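Coloured blocks, Astby play library: gallery and notes

Gallery index > Construction toys > Blocks with holes

This page covers the coloured block stock held at the Astby play library. It is meant for borrowers who want to know what is in a box before they reserve it, and for other libraries sorting mixed donations. Notes are kept short. Measurements were taken with a steel rule and rounded to the nearest millimetre. Colours are named by eye and should not be used for matching paint.

The stock stands at 165 pieces after the April check. It came from two sources. The greater part is the Ulell set, bought new. The rest is a mixed donation, sorted under the label Kanex after the name on the crate it arrived in. The crate name may have nothing to do with the maker. No instruction sheet survives for either.

Shapes

Square blocks make up the largest group. Edges are bevelled on most of them, and the depth of the bevel is the quickest way to separate the two sources. Ulell bevels are narrow and even. Kanex bevels vary from piece to piece, and on the oldest ones the corners have gone round with handling.

Rectangular blocks are twice the length of a square block and the same thickness. Two squares laid side by side should match one rectangle. In the Kanex group they fall short by a millimetre or so, and a wall built from both will lean by the fifth or sixth course.

Half-rounds and arches are stored together. An arch turned upside down will rock, and it is often returned in the wrong tray on the assumption that it is a half-round with a piece missing. The flat face of a half-round has no cut-out.

Rods and pegs are kept in a lidded tub and issued only on request. They fit the drilled blocks. Borrowers with children under three are given the box without the tub.

Holes and notches

A drilled block has one hole, running front to back. The hole is round and clean at both faces. Most are set a little away from the middle of the face, on both sets, and this should be recorded as normal and not as a fault. A threading cord will go through any of them. A rod will go through the Ulell holes freely and through the Kanex holes with a push.

Some blocks have a notch in one edge in place of a full hole. When another block covers part of the face, a notch and a hole can look the same, and the only sure check is to lift the piece and look at it from both sides. Record cards filled in from a built tower are therefore marked provisional.

Grooved pieces have a shallow line along the upper face. On some the line is a joint between two layers. On others it is cut for decoration. A thumbnail run along the line will usually find the difference: a joint is flush, a groove has a floor. Jointed pieces are checked for movement at every return.

Colours

The working list is red, orange, yellow, green, light blue, dark blue, purple and plain. Light blue covers everything from sky to cyan. Yellow covers everything from lemon to mustard, and there is a visible step between the two ends of that range. Purple is the least even colour in the stock. Under the strip lights it reads as violet along the edges and much darker on the face.

Wear shows first on yellow and last on purple. Dark marks on yellow blocks are mostly pencil and come off with a damp cloth. Scuffs on the darker colours are pale and do not come off.

Tall builds

Square blocks stack face to face or edge to edge. Face to face, with the large sides flat on the table, is the stable arrangement and the one used for storage. Edge to edge, with the large sides upright, gives height quickly and shows the holes, but the contact area is a narrow strip and any error in the bevel is carried upwards.
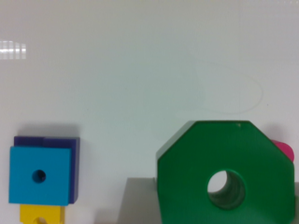
Edge stacking depends on keeping the heavier and wider pieces low. Children tend to do the opposite, choosing by colour, and the builds come out top-heavy. A wider block on a narrower one is the usual case: the cyan block here overhangs the mustard yellow one beneath it, though it sits close to centred, and the purple block shows behind it along the top and right side. Centring matters more than width over two or three courses. The small round hole in the cyan face lies left of the middle, as described in the section on holes. The rounded opening in the yellow should be read as a hole or a notch, the full outline being out of view. The line in the upper face of the purple goes on the card as "joint or groove, to check".

Second-row blocks, set directly behind the front row, stiffen a build only if they stand on the same level surface as the front row or on a matching course. A block of similar size placed higher and to one side adds colour and little else. For a double wall, lay the back row first.

Surface

Builds are tested on a plain board 300 mm square, laid on the table. The board is checked with a level at the start of each session. A sheet of card is enough to correct most tables, placed under the board and not under the first course.

A glossy top is easy to wipe and poor for building. Bottom-course blocks slide when touched from the side, and the slide is worst with new pieces. A matt top holds better but picks up colour from the softer finishes. The library uses matt for display and glossy for washing and sorting. Hairs and threads should be cleared before the first course goes down. One thread under a corner is enough to tilt a narrow block.

Storage

The trays are of the Alcantara pattern, shallow, with a removable divider. The inside depth is 70 mm. Square blocks go in flat, two layers at most. Rectangular blocks go along the back edge. Arches and half-rounds share the front compartment and are separated by the divider. The lid should close without pressure. If it does not, a block has been left standing on edge.

The standard loan tray holds 49 pieces. This number is printed on the lid and is the number checked at return. Trays are packed by shape and not by colour, so two trays will not hold the same mix. Borrowers who need a single colour should ask for a loose selection, which is issued in a cloth bag and counted out at the desk.

Pieces from the two sources are now kept in separate trays. They were mixed for a time, and the result was steady complaints about walls that would not stay square. A small K is pencilled on the base of each Kanex piece. Ulell pieces are unmarked.

Cleaning

Wipe with a cloth wrung out in warm water and a little washing-up liquid. Wipe again with a clean cloth. Stand the drilled blocks with the hole upright to drain, then turn them once. Do not soak any piece with a joint. Do not use a dishwasher, for either set.

The inside of the holes collects fluff and the ends of cord. A bottle brush of the narrowest size does the job. Cotton buds leave fibres behind and should not be used. A dark hole is hard to judge from the front, so hold it against a window and look through.

Sticker residue is removed with cooking oil, left for ten minutes and wiped off. Test on the base first. One orange rectangle has lost its shine to this treatment and is kept as a sample.

Damage codes used on the record cards

C1: chipped corner, no sharp edge. Stays in use.
C2: chipped corner, sharp edge. Withdrawn for sanding or disposal.
H1: hole partly blocked. Clean and return to tray.
H2: hole cracked at the rim. Withdrawn.
J1: joint visible, no movement. Stays in use, check at return.
J2: joint moves under thumb pressure. Withdrawn.
F1: finish scuffed or faded. Stays in use.
F2: finish flaking. Withdrawn.

A card may carry more than one code. J1 with F1 is the most common pair in the Kanex trays. H2 has been used twice, both times on blocks that had been forced on to a rod from another set.

Corrections to earlier versions of this page

The hole size previously listed for the Ulell squares was the rod size. It has been removed until the holes are measured again. The plain pieces were listed as unfinished; they have a clear finish. The entry for green arches has been deleted, as both turned out to be a dark shade of light blue when viewed by the window.

Loose selections can be reserved at the desk until 4 pm. Trays go out and come back at the side counter.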